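Thursday — Parts store, Trostance workshop

Purpose of entry: to record the repacking of small boxed components ahead of the transfer to the Drunska bench.

The components are to be stored in a reused filament carton. The carton is to stay open on the blue work surface until the contents have been checked against stock sheet 3,101. Its printed side panel gives the former contents in several languages and should be covered before the carton is shelved.

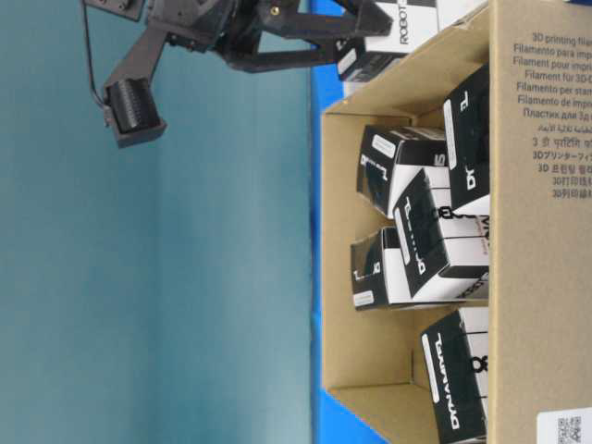
Open filament carton, with a ROBOTIS product box at the top of the pile.

Small boxes are not to be stacked under heavier stock. Where a part number faces inward, the box should be turned by hand and read in full — the short printed codes are easily confused. Shelf 12 has been reserved. 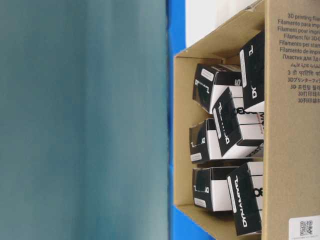
Any item without a matching line on the sheet goes to the Calura tray and is entered separately. The limit of 50 boxes per carton, set for the larger Tamura cartons, does not apply to this size.

Outstanding: new label for the carton; revised sheet to the Drunska bench; confirm whether line 53 is still in use.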